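Putting Away the Chopsticks: Teaching a Table-Clearing Task by Hand
Final report, Introduction to Robot Learning, Drolari College

Why we picked this task

When our group first sat down in July to choose a project, we had a long list of grand ideas (folding shirts, packing a school lunch, even making tea from start to finish), and our instructor very kindly let us talk ourselves out of most of them. What we ended up with sounds small: pick up chopsticks and spoons from a table and stand them in a utensil cup. We called the project Ivalow, mostly so that our shared folder would have a name, and we grew quite fond of it.

It's a good task for learners because it looks easy and then keeps surprising you. A chopstick is thin and rolls if you nudge it. A spoon has a bowl at one end, and you have to decide which end goes in first. The cup has an opening that forgives a little bit of sloppiness, and the tablecloth has wrinkles that catch the fingertips. Any person at the table does all this while talking about something else, and we wanted to find out how much of that casual skill could be passed along just by doing it many times while a tool recorded us.

We could have driven a robot arm by remote control, and for the first few sessions in the lab we did, using the Tulik arm and its handset. We learned a lot from that and we were terrible at it. You push a little stick, the arm moves a moment later, you correct, it overshoots, and by the time you have closed on a spoon your shoulders are up around your ears. Our recordings were full of hesitation, and a model trained on hesitation learns to hesitate. So we moved to hand-held grippers, where the person carries the fingers directly and the motion is simply your own arm moving the way it likes to move. The other big advantage is that you can take them into a real home, and one of our group has grandparents with a very good round table and a lot of patience.

Working in a lived-in room was something we wanted from the start. Our lab bench is white and bare, and everything we trained on it fell apart as soon as someone left a jacket in view. At the house there is the sideboard with its thermos bottles, the kitchen doorway, the stairs, and plenty of shiny floor for the light to bounce off. We did a warm-up before the real recordings, with only the electric kettle on the table, reaching toward it with the fingers open and backing off again so that everybody could get used to how wide the tool is and how far forward the pads sit from your hand. 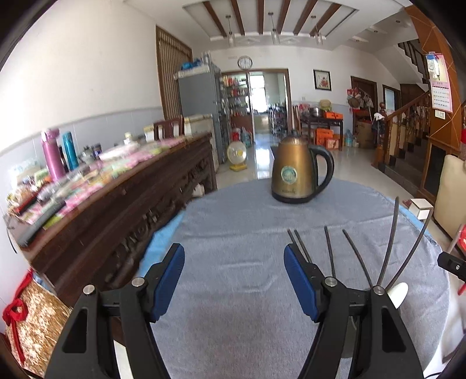
How we ran a demonstration

We wrote the procedure down after the first afternoon, when we discovered that each of us had been doing something slightly different. The version we kept goes like this.

Set the cup near the front of the table and lay the utensils on the cloth behind it. Mix chopsticks and spoons, and let some of them cross.

Leave the kettle at the far side of the table, unplugged. It isn't part of the task, but we liked having one large thing the model had to learn to leave alone.

Start with the jaws wide open. Hold still for a breath so the beginning is easy to find later.

Pick up one utensil, bring it over the cup, lower it, and open. Go back for the next one without hurrying.

If you drop something, keep recording and pick it up again. Only stop if it leaves the table.

That last rule caused the longest argument of the whole project. Half of us felt that a dropped chopstick spoiled the recording, and the other half felt that a robot which has never seen a dropped chopstick will have no idea what to do about one. We went back and forth over a very nice dinner and finally agreed to keep the drops and mark them in the notes. I'm glad we did, for reasons I'll come to under the results.

There were other little lessons. Crossing chopsticks should be lifted from the top one first, which sounds obvious, but with the gripper you are looking past your own tool and it is easy to pinch both. The soft blue pads hold a spoon handle very well and a chopstick only fairly well, so we learned to come down with the pads lined up across the stick and close slowly. And the cloth! A fold in the fabric will stop a fingertip dead. At first we smoothed it before every recording, then we decided that a robot in a real house would have to live with wrinkles, and we let it be.
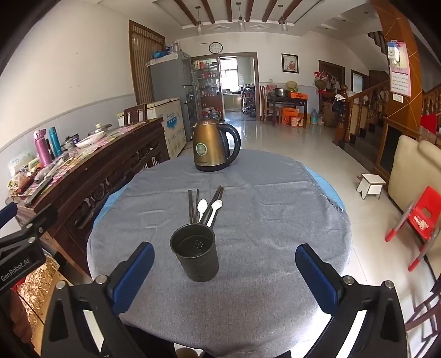 Moving the start positions was the part we were laziest about, and it showed. In the early recordings the cup hardly travels at all, as each of us had a comfortable spot for it and went back there every time. From the second afternoon on, whoever was resting would set the table for whoever was recording, and would try to be a little bit mean about it. The utensils got more tangled, the cup wandered left and right, and the demonstrations became slower but much more useful.

Sorting the recordings

Our goal was 1,000 usable demonstrations. We recorded 1,140, which felt like a comfortable cushion, and then we started watching them. After throwing out the ones where tracking was lost, where someone's sleeve covered the lens, or where a utensil ended up on the floor, we were left with 714. That was a sad evening. The biggest share of the losses came from turning the wrist too quickly near the end of the motion, right above the cup, when you feel finished and relax. If we had watched even a handful of recordings on the first day, we would have caught it.

What the robot did

We trained on the 714 and ran the result on the Tulik arm in the Demissie lab, with a gray cloth spread on the bench to make it feel at home. Spoons went well. The arm approached them calmly and let go at a sensible height, and it was a real thrill to see a motion that looked like one of us. Chopsticks were mixed. A single one lying by itself was usually fine, while a crossed pair made the arm hover and try from a couple of angles before committing.

The dropped utensils turned out to be worth every minute of that dinner. When the arm lost a chopstick on the way to the cup, it went back down for it, and a version we trained with the drops removed tended to carry on to the cup and open its fingers over nothing.

What we would change

We would review recordings the same day, and we would trade places more often, as tired hands make tired demonstrations. We would also like to try the task with 2 grippers, one steadying the cup while the other fills it, since a light cup tips if a spoon catches the rim. The group taking over Ivalow next term has our notes, the procedure above and the full set of recordings, including the rejected ones, which are in their own folder with a short comment on each.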